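The Ferry Bell at Clellonside
Reading time: 2 minutes
Print | E-mail

Didier Langlois had rung the ferry bell at Clellonside since he was old enough to reach the rope, and oh, how he loved it! Five pulls for the morning boat, six for the evening one, and the whole village set its kettles by him.

Then in May the boat stopped. The company in Rumby sent a letter, two lines long, and Didier read it aloud on the jetty to Reginald Escobedo and a very wet dog.

"Well," said Reginald, "we'll have to build our own."

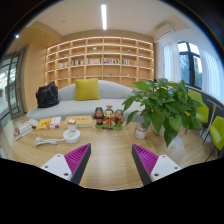
A Boat Called Pelkonen

Neither of them had built so much as a rabbit hutch. But Reginald had his grandfather's tools, and a shed, and a wonderful way of hitting things until they fitted. They named her before they had a single plank, after the old captain who had once rowed a piano across in fog (a whole piano, upright, with his aunt still playing it!).

They read everything they could find on keels and caulking. Didier read at breakfast and in the bath, and fell asleep with tar under his nails.

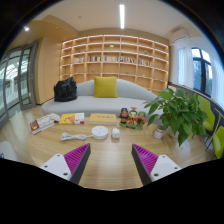

By August she had ribs, and people started coming by with things. Paint. A brass lamp. Somebody's good curtains, for a sail. Old Mrs Biradeo brought a jar of coins she had been saving for her funeral, 995 of them, and said she'd rather go to sea.
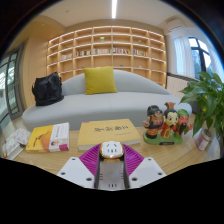
The night before the launch Didier couldn't sleep at all. He sat up at the kitchen table with the tide tables and a pot of tea, going over the crossing again and again. On the table was a white power socket with a shiny gold-copper rim, meant for the cabin, and he sat looking at it until it grew light. Then he ran down the hill in his slippers.

Reginald was already at the rope.

"Five pulls," Didier shouted, "it's the morning boat!"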